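The bill for repairing my washing machine was higher than the price of the washing machine. I paid it. My neighbors think I am a fool, and my sister thinks so too, but she says it more politely. I want to explain why I would do it again, and why I believe the rules about spare parts in our town and in our country should be different.

Gears, discs and other small metal parts are what I will be writing of, more than of machines.
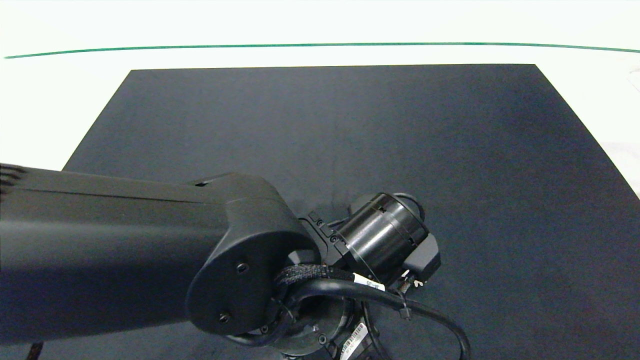
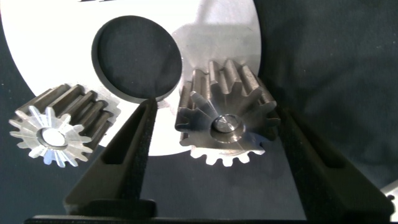
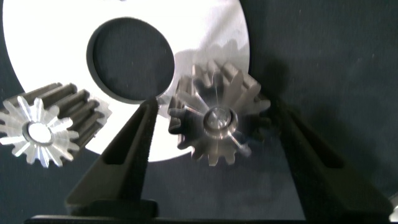
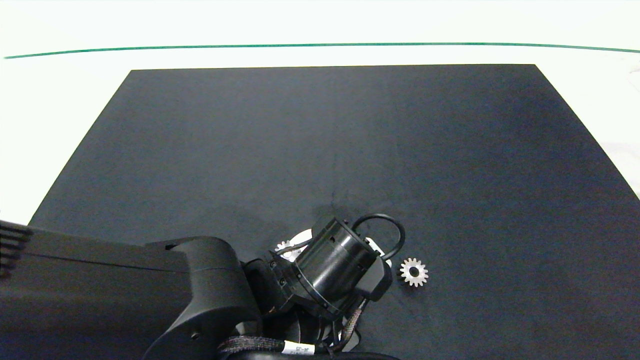
The machine is a Keskinen. I bought it when I moved to Garnen, and it worked for 11 years without any complaint. Then one evening in April it made a sound like somebody chewing stones, and the drum stopped with all my towels inside. I called the company. A friendly young man on the telephone told me that the part was not available, and that he could offer me a discount on a new model. I asked which part. He could not know this, he had not seen the machine. He had only typed the model number, and the computer had told him that for this number there is nothing.

I think we should stop at this moment, because it happens in thousands of kitchens and most people go no further. The company did not say that my machine could not be repaired. It said that it did not wish to be the one who repairs it. These are two different sentences, but on the telephone they sound the same.

I went then to Glykeria Chatzigeorgiou, who has a workshop behind the bus station. She opened the back of the machine and found the trouble in less time than I had waited on the telephone. It was a bearing, and next to it a small bracket which the bad bearing had damaged. The bearing is a common size. She had it in a drawer. The bracket she did not have, and she searched for it for 22 days. In the end she bought a dead machine of the same type from a dealer in Stedamari, only to take this one piece of metal out of it. This is why my bill was so high. I did not pay for the bracket, which is worth perhaps the same as a coffee. I paid for the search.

People who are against a law on spare parts always say that it will make new products more expensive. They may be right. A manufacturer who must keep parts on a shelf for many years must also pay for the shelf. But we pay for the shelf now also. We pay it in the form of a new machine every few years, and in the form of the truck that brings it and the other truck that takes the old one away. The difference is only that this cost is not printed on any bill, so it does not make us angry.

The second argument is that modern machines are too complicated for a small workshop. I have more respect for this one. Glykeria told me herself that there are models she sends away at the door, because the control board will not accept a new part without a code, and the code is given only to the company's own people. But this is a lock, and somebody decided to put it there. A washing machine still has to turn a drum with wet clothes in it. My grandmother's machine did the same.

In Jendar, where I lived before, the town opened a parts library. It is one room with metal shelves. When a household throws away an appliance, it goes first to this room, and the useful pieces are taken out and given a label. When I left, they had 600 labeled parts and 23 members who were allowed to sign them out. I do not say it was perfect. The opening hours were terrible, and for one winter there was a long quarrel about who may take the electric motors. But if my machine had broken in Jendar, I believe the bracket would have cost me a walk across the square.

Garnen could have such a room. We have the old customs office, which stands locked, and we already pay a firm to take away our broken appliances. The contract with this firm ends next year. I would like that the town council reads it carefully before it signs the same paper again, and asks only that the workshops may look through the appliances first. This does not need a national law, and it does not need much money.

For the law itself I have a simple wish. If a company sells me a machine, it should tell me on the day of sale for how many years I can buy the parts, and at what price. Let it write one year, if it wants. Then I can read it in the shop, standing between two machines, and choose the other one. At present I must guess, and I learn the answer only when my towels are locked inside.

My sister asked me what I will do when the next part breaks. I told her that the dead machine from Stedamari is still standing in Glykeria's workshop, with almost everything in it, and that I have asked her to keep it.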